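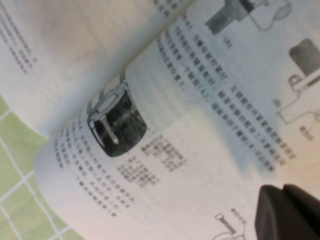
Gripper above an open printed booklet on a green grid mat.

Hulloteo Page Handling Gripper: Product Information and Safety Notice

The Hulloteo is a two-finger gripper for wrist mounting, supplied by Ploswood to libraries, print finishers and document laboratories. It is intended for turning, holding and flattening the pages of bound material. This page contains the general product information and the notice concerning finger closing force, issued on June 11, 2018.

Reason for the notice

In May, Ploswood received 2 reports of a gripper closing with more force than the operator had selected. In the first case, a booklet page was torn near the gutter. In the second, an operator at Dumitrescu Bindery was holding a page by hand when the fingers closed, and suffered a bruised fingertip. No medical treatment was needed. Both units were withdrawn from use the same day and returned to our service department.

Cause

The force setting is stored in the wrist controller. If power was interrupted while a setting was being saved, the controller could restart with the factory test value in place of the operator's value. The display continued to show the operator's value, and no fault message was given. The condition was reproduced in our workshop after some 100 restarts under the direction of Anayeli Tapia, Service Engineering.

Units affected

The notice applies to all Hulloteo grippers fitted with controller software version 5. Earlier versions store the setting in a different way and are not affected. The Sondness, our larger gripper for boxed material, uses a separate controller and is outside the scope of this notice. The software version is shown on the controller display during startup.

Action required

Owners of affected units should stop using the gripper for any task in which a person's hands are near the page. Work may continue with hands clear, provided that the force is checked with the supplied gauge after every restart. The corrected software is available from the service department at no charge. After installation, the force setting must be entered again and the gauge check repeated before the unit is returned to normal use.

A unit that fails the gauge check after the update must be switched off, disconnected and labeled out of service. Please do not adjust the finger springs. Adjustment by the user will not correct this fault and may damage the finger mounts.

General information

Mounting: wrist plate, with adapter supplied
Fingers: 2, black, replaceable as a pair
Suitable material: booklets, manuals, bound reports and loose sheets
Supplied with: force gauge, adapter, printed guide

Replacement fingers may be ordered separately. Please have the serial number of the gripper at hand when ordering.

Questions about this notice should be addressed in writing to Soledad Ibarra, Product Safety, Ploswood.

Share this page (5)
Contact | Copyright Ploswood. All rights reserved. | Back to top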